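Peonies up to the ceiling as Hundanthorpe's flower wallpaper gets its first visitors

It has been a long time coming, as anybody who has stopped to chat at the front desk this fall can tell you, but the flower wallpaper at the Khan building in Hundanthorpe is finally up, and people have been coming in out of the December cold just to stand and look at it for a while.

The paper is a pattern called Flalov, from the wallpaper firm Halico, and it is not shy. The flowers are enormous. There are peonies in pink and golden yellow, white daisies with long petals, gray fern fronds drooping over things, and here and there a winged visitor with orange and black markings settled on a bloom. Everything is drawn in dark ink lines and then colored in softly, so that it looks a bit like a page out of an old garden book that somebody has blown up to the size of a wall (and then kept going around the corner).

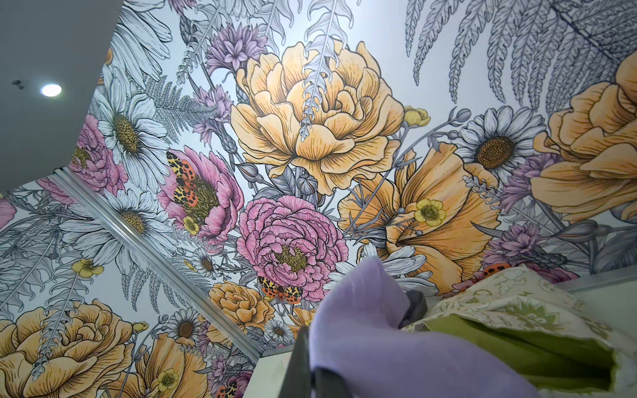
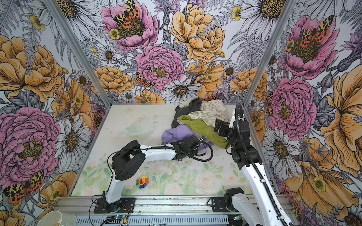 Flowers on every side at the Khan building.

By Sumaiya Debnath, Community News Writer

I went in on Sunday with the idea of staying ten minutes and ended up staying most of the afternoon, which seems to be what happens to everyone. You start by picking out one flower you like, and then you notice the one next to it, and before long you are arguing in a friendly way with a perfect stranger over whether the yellow ones or the pink ones are nicer. I am for the yellow, for what it's worth. There is a big one with ruffled petals and a pale fern hanging down across it that I would happily have over my own kitchen table, if my kitchen had a wall large enough.

The project began last winter, when the old plain walls were due for a fresh coat of paint anyway and people who use the building were asked what they would like to see there. In all, 511 of them filled in the little slips of paper left by the door. A good many wanted nothing more than a warmer shade of cream. But 153 asked for flowers of one kind or another, more than asked for any other single thing, and so flowers it was. The money set aside for the job was $3,000, and I am told it came in just under, paste and all.

Choosing the pattern took longer than putting it up. There were samples pinned in the hallway for much of the spring, and for a time it looked as if a small blue sprig might win out. It was a pretty thing, too, very neat and quiet. Flalov got its chance when one of the larger samples was hung beside it and folks coming down the hall kept stopping. The size of the blooms worried a few people, who thought they might be too much to live with day after day, and I will admit I was one of them. I have changed my mind. The pale background keeps it all light, and the small daisies tucked in low among the big blossoms give your eyes somewhere to rest.

Hanging it was the fussy part. A paper with flowers this large has to be matched carefully from one strip to the next, or you get half a peony sitting beside half a daisy, and the corners took the most patience of all. The work was spread over 3 evenings so the building could stay open in the daytime, and those of us who passed by could follow the garden as it grew. Where two of the walls meet, there is now a slim strip of silver metal trim running along the join, and it makes a tidy edge between one run of flowers and the next. The ceiling has been left plain gray, with its round light set into it.

The floral mood has spread to the floor, where the front part of a panel is printed with pale pink roses and green leaves. Set down on it when I was there was a cheerful little flower toy with a smiling yellow center and petals in red, orange, blue, purple and green. It is a good deal louder than anything on the walls, and I suspect the smaller visitors will like it best. There was a heap of fabric toward the back, too, just beneath a white daisy on the paper.

Visitors are welcome to come by and see the paper during the building's usual hours, and there is no charge. If you have small children with you, try asking them to find the spotted moths; the two brothers who were there ahead of me had made a game of it and were in no hurry to go home. Leftover paper is being kept rolled up in the storeroom for repairs, but a few short offcuts will be set out at the front desk later in December for anyone who would like a piece to line a drawer or cover a notebook. I have already put my name down for one with some yellow in it.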